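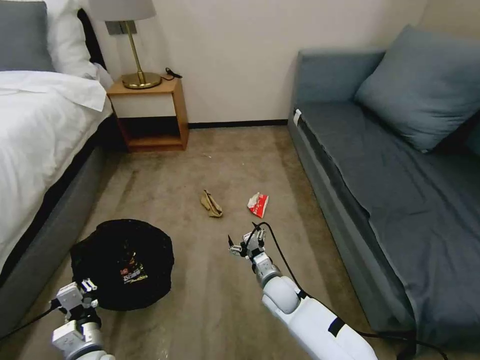 Housekeeping and Linen Team, Hotel Ollenum

Speaker notes: What we learned from changing the towel rule
Speaker: Jyoti Dhillon
2021-01-13

Start slowly. Say good morning, thank Hiba Zoubi for the invitation. Ask if the people at the back can hear me.

First point. For many years we changed all towels every day, also when the guest stayed one week. The laundry contract with Nambiar was paid by the kilo, so every towel on the floor had a price. I did not know this price when I was a room attendant. I think I should have been told.

Tell the story of the card. We had a small card in the bathroom with 50 words on it. Guests did not read it. Hiba made it shorter, one sentence only, and put it on the hook and not beside the basin. (Pause. People usually laugh when I say how long we discussed the hook.)

Second point, the numbers. Before the change we sent 4000 towels in a month to the laundry. After three months it was 1000 fewer. Say clearly that the hotel was also less full in this period, so the card cannot take all the credit.
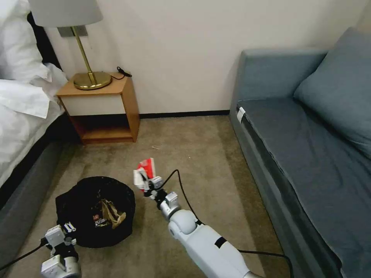

Third point, the staff. Attendants were afraid that less linen means fewer hours. This fear was reasonable and we answered it too late. In February we will write the hours into the plan before we change the bed sheets rule. Do not skip this part even if the time is short.

If somebody asks about Hultano: we tried their towels in 3 rooms, they dried slowly, and we sent them back.

Questions. Repeat each question aloud before I answer. The counting sheet is with Hiba, she can send it to anyone who writes down an address.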